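Foltlow desk mat – large, black

Big mat, covers most of a desk. Black with a thin red stripe round the edge. Keyboard, mug, post, whatever you've got – it all goes on top. Rolls up for posting, so give it a night under some heavy books when it arrives and the corners will settle.

Wipe with a damp cloth. No bleach, not the washing machine. Tea comes off if your quick, ink mostly doesn't.
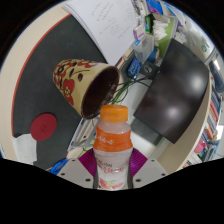

Valentyna Symonenko

Black mat on a cream desk, with a dark red coaster and a flowerpot with the big red flowers. Bottled drink not included! Coaster is sold seperately, see Trusby round coasters, dark red, logo pressed in the middle. Pot isn't one of ours, please don't email asking.

Mat £14, coaster £7. Postage free if you take 10 or more, mix however you like.

Red stripe only at the moment. Plain black edge back in June – supplier says so anyway.

Returns: unused, rolled not folded please. Folded ones come back with a crease and we can't resell them. Send to the Rinoneo address on your packing slip, refund goes to the card you paid with.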